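# The capsule table, reviewed by a sceptic

I have never trusted the word "capsule" when someone is selling me crockery. It usually means fewer things for more money. So when Wilma Claeys offered to set one place on our big table on a Tuesday in May and let me pick it apart, I said yes and brought my own mug in case.

The idea, as she tells it, is that a small household can get by on a bowl, a plate, something to eat with and a tray to carry the lot. Her starter list comes in under $100. Mine, with serving dishes, was closer to $300, and I still don't see what was wrong with it. There is only one picture in this gallery, and the crockery in it is white, so adjust your hopes.

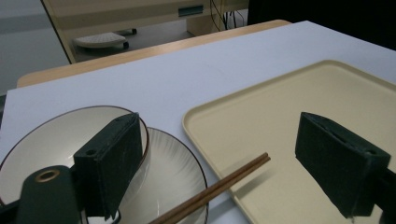 *One place setting: white bowl and ribbed plate, both with thin brown rims, wooden chopsticks and the beige tray.*

The brown rim is the part I came to grumble about and couldn't. On a white cover, plain white dishes tend to disappear, and that thin line gives your eye an edge to find. The ribs on the plate I'm less sold on. They fan out nicely from the centre, but I've scrubbed dried egg out of ridges before and I'd want to live with one for a month before buying 4.

I have no complaint about the chopsticks. Reddish-brown wood, slender, a bit of sheen. Cristian Tello says he would oil them now and then. I would forget.

Then there's the tray. It's large, and anyone with a galley kitchen should measure the cupboard first. The one I priced at Vullby was $149, a figure I asked the clerk to repeat. Wilma swears a tray saves trips to the table – fine, but so does eating at the counter.

I'd take the bowl home tomorrow. The rest can stay on her list until I see it marked down.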